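Griltden dye notebook, Saturday, 7:40 am

Walnut hull, second batch

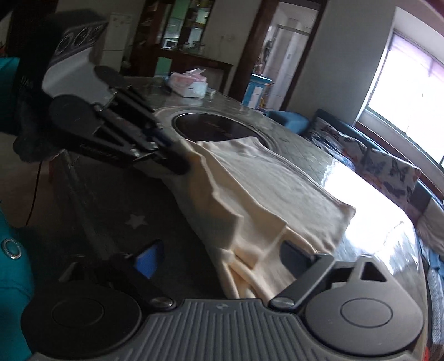
Beige garment on the big table.

Finally got the Dundadthorpe hulls going and I am so pleased with them! 233 g of dried hulls, soaked since last night in the tall pot, lid on. The smell this morning was all wet leaves and pencil shavings (good sign, the Anby hulls smelled of nothing much and gave us that sad tan).

Strained through the old pillowcase at 8. Liquor is almost black in the pot, but a drip on the paper towel dries to a proper warm brown, redder at the rim. Taped the towel in on the facing page.

Cotton swatches 1 to 5 went in dry by mistake, so expect blotches on those. Wetting out the wool ones properly. Held just under a simmer for 2 hours, stirring whenever I walked past, then heat off.

Iron dip on swatch 4 only. Wow. It went from brown to a deep gray-olive in under a minute, way faster than the Kwak recipe says. I want a whole scarf in that color. Next time use half the iron and see if the green hangs on.

pH strips have run out, need more before the madder test. Also the small scale drifts when the kettle is on next to it, so weigh first, tea second.

Leaving the wool in the pot overnight. Rinse tomorrow, no soap yet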